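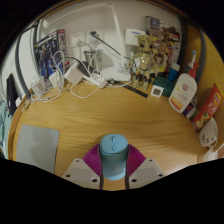 Drift in the finger width signal of a hand-held gripper
Final report, Robotics Project B
Genalyn Mercado, Aishwarya Warrier, Américo Marinho
Supervisor: Pauline Bellamy

Summary

Our project was meant to teach a Rebelo arm to pick up and put down small household containers, using demonstrations recorded with a hand-held gripper. The arm dropped or squeezed too many of them, and in one test it broke a lid. We spent most of the second half of the term finding out why. The cause was a loose pivot clamp inside the hand-held unit, which let the finger width signal drift during a session. This report covers what went wrong, how we traced it and what we changed. The original comparison of two training methods was not finished and is left out.

Background

The hand-held unit was built from a Warik kit that the department already owned. It has a trigger, two moving fingers with soft ribbed inserts, and a camera that looks down over the fingers. A small magnetic encoder on the left pivot reports how far apart the fingers are. The person holding it picks things up as they would with tongs, and the software saves the camera view and the finger width together. The Rebelo arm carries the same fingers on a motorised mount, so in theory a width recorded by hand can be played back by the arm without conversion.

We recorded on ordinary desks at home as well as in the Zasalik lab. Pauline wanted clutter in the background, and an empty bench would have been a poor match for the places such an arm might be used. Each session started with a calibration step: open fully, close fully, save both readings.

We collected 100 demonstrations. Objects were light plastic containers with lids, a few cups and some boxed goods.

What went wrong

The first arm tests were done with a policy trained on the whole set. In 30 trials with one lidded container, the arm completed the task in only 5. The failures fell into two kinds. Either the fingers stopped short and the container slid out during the lift, or they closed much further than needed and the sides bowed in. Motion towards the object was fine in nearly all of them, and the approach angle looked much like our own.

During a later test the arm gripped high on the container, kept closing, and the lid cracked and came off. A piece of it landed on the floor outside the taped area. Genalyn pressed the stop button. She was wearing safety glasses, as the lab rules require, and was not hit. We reported it to Arnaldo Loureiro, the lab technician, who locked out the arm until we could explain the closing force. This took nearly three weeks, longer than we had allowed for in the plan.

Looking for the cause

We first blamed the training. Américo retrained with a smaller learning rate and then with more image augmentation, and neither made a clear difference. We also suspected the arm's own fingers, so Arnaldo measured them with callipers at several commanded widths. The error was too small to matter.

Aishwarya then plotted the recorded width at the moment of grasp for every demonstration using the same container. The container is stiff and does not change size, so these points should have formed a flat line. At the start of each session they did. Later in a session they spread out, and in the worst case the reading was wrong by up to 52 per cent of the true opening. The drift went in either direction, which explains why we saw both dropped and squeezed containers.

After that we opened the unit. The encoder magnet sits in a collar on the pivot, and the collar is held by one clamp screw. The screw could be turned with two fingers. Pulling the trigger firmly made the collar creep around the shaft a little, and letting it snap open made it creep back, though not always by the same amount. The screws on the finger plates were tight. We had been checking those before each session because they were easy to see, and we had never checked the one inside the housing.

The build notes say to use thread-locking compound on the clamp screw. We did not find any trace of it. Américo assembled that part and thinks he left it until the alignment was done and then forgot to go back. The other two of us signed the checklist without opening the cover, so the mistake belongs to the group.

Repair

The collar was cleaned, realigned and fitted with a new screw and thread-locker. Arnaldo suggested filing a small flat on the shaft for the screw to sit against, and he showed us how to do it without marking the bearing surface. We left the unit overnight before using it.

We also made these changes to the software and procedure:

Calibration is now done at the start and the end of each session. If the two closed readings disagree, the session is flagged and is not used for training until someone has looked at it.

The recording screen shows the width as a number. Before, it was saved but never displayed.

The arm has a motor current limit, set low enough that it stalls against a container without bending the sides. It should have been there from the first test. We had relied on the recorded width to stop the fingers, and the lid broke as a direct result.

The taped area around the arm was made larger, and objects with brittle lids are not used.

Results after the repair

Arnaldo cleared the arm for use in November. There was no time to record a full new set. We discarded the flagged sessions, added some new recordings made with the repaired unit, and trained again. The arm lifted the container in most attempts and did not damage anything. The remaining failures were mainly poor placement: it let go slightly early and the container tipped. We did not run enough trials to give a success rate we would defend, and the objects were easier ones than in the first tests.

Throwing out the drifting sessions may have helped for other reasons too. They were mostly recorded late in the evening, when we were tired and our movements were less steady. We cannot separate the two effects with the data we have.

Further work

The discarded recordings might be recoverable. The ribbed inserts show up clearly in the camera view, and their position could be used to estimate the width from the video alone. Aishwarya tried this on a handful of clips and got sensible values in good light, less so when the fingers were in shadow. A group at the Prodholm campus is taking over the unit next term and has asked for the clips. We have given them the raw files, the calibration readings and a copy of the corrected build notes, with the clamp screw step moved ahead of fitting the cover.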